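Why Do Bowls Stack?

A page for young readers from the Groltomow Children's Library, by Laurier Beaudoin

Open the cupboard where your family keeps its dishes. The bowls are probably sitting one inside another. If you took them all out and set them side by side, they would fill most of a counter. Stacked up, they fit in a space as wide as one bowl.

Putting things inside each other like this is called nesting. The word comes from the way eggs and chicks fit snugly down into a bird's nest. Bowls nest. So do paper cups, buckets, flowerpots, and shopping carts.

What shape does a bowl have to be?

Some things nest well and some do not. Try to put one soup can inside another soup can of the same size. It will not go. The sides of a can are straight up and down, so the bottom of the can is exactly as wide as the top.

A bowl is different. It is wide at the top and narrow at the bottom. The narrow bottom of one bowl can drop down through the wide top of the next. This kind of shape is called tapered. Anything that nests with others of its own size has to be tapered, at least a little.

Most bowls are also hollow, of course. A solid block of wood cut in the shape of a bowl would have no room for another one to go into.

How far down does it go?

The top bowl slides down until some part of it touches the bowl below. Where it touches depends on the shape.

If the sides slope out a lot, the top bowl goes down a long way. Only a thin strip of it sticks up above the rim of the bowl underneath. If the sides are steep, the top bowl stops sooner and more of it sticks up. Thick walls make a difference too. A bowl with thick walls has less room inside it and more bowl on the outside, so a stack of thick bowls grows taller than a stack of thin ones.

Many bowls have a ring on the bottom, called a foot. The foot keeps the bowl from rocking on a table. In a stack, the foot often comes to rest on the inside of the bowl below, and the top bowl stands on it.

Here is some stacking arithmetic. Suppose a bowl is 10 centimeters tall, and each bowl you add makes the stack 2 centimeters taller. Two bowls make a stack 12 centimeters tall. Three make 14. By the time you have six bowls, the stack is 20 centimeters tall, the same height as two bowls set one on top of the other without nesting.

Why do some stacks lean?

You might expect the top bowl to sit perfectly level every time. Often it does not. If it is put in at an angle, one side can catch on the wall of the lower bowl before the other side gets all the way down. Then it stays tilted. A little wiggle is usually enough to let it settle.

One tilted bowl is not much trouble. A tall stack is different, because each bowl takes its position from the one under it. If the second bowl leans to the left, the third will probably lean to the left too, and so on up. A lean that was hard to notice at the bottom can make the top of the stack wobble.
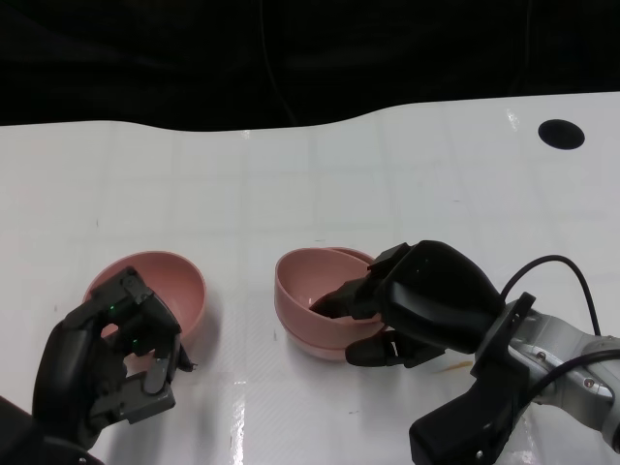 Two pink bowls nested together, with a third to the left. The upper bowl in the stack is slightly tilted.

Stuck bowls

Sometimes two bowls go together easily and then will not come apart. There are a few causes.

One is that the walls are wedged. The top bowl has been pushed down hard, and its outside is pressing tightly against the inside of the lower bowl. The pressing makes friction, and friction is the force that keeps surfaces from sliding past each other.

Another is water. If bowls are stacked before they are dry, a thin film of water can fill the gap between them and help hold them together.

The third is air. To pull two close-fitting bowls apart, air has to get into the space that opens up between them. When the fit is very tight and the gap is sealed with water, air gets in slowly and you have to pull harder.

To loosen stuck bowls, hold the lower one still and turn the upper one gently, the way you would turn a lid. If that does not work, ask an adult to help. Do not bang them on the counter — many bowls chip at the rim.

Same size or different sizes?

There are two kinds of nesting sets. In the first kind, all the bowls are the same. Cereal bowls are usually like this. You can stack them in any order, and you never need to hunt for the right one.

In the second kind, every bowl is a different size. Mixing bowls often come this way. The smallest goes inside the next smallest, and the largest goes on the outside. The whole set may take up no more room than the biggest bowl. But the order matters. Put the biggest one inside a smaller one and it will sit up on top like a hat.

Try it yourself

You will need three plastic bowls that match, a ruler, and a pencil and paper.

1. Stand one bowl on a table and measure how tall it is. Write it down.
2. Put the second bowl inside it. Measure the stack.
3. Add the third bowl and measure again.
4. Subtract each number from the one after it. This tells you how much each new bowl added.
5. Now guess how tall a stack of 15 bowls would be. Use your numbers to work it out.

If the two answers in step 4 are not the same, look at the stack from the side. Is one of the bowls tilted? Straighten it and measure once more.

Try the same steps with paper cups, and then with flowerpots if you have some. Which one adds the least height each time?

Words to know

Foot: the ring on the bottom of a bowl or cup.
Friction: a force that keeps surfaces from sliding past each other.
Nesting: fitting one object inside another.
Rim: the top edge of a bowl.
Tapered: wider at one end than at the other.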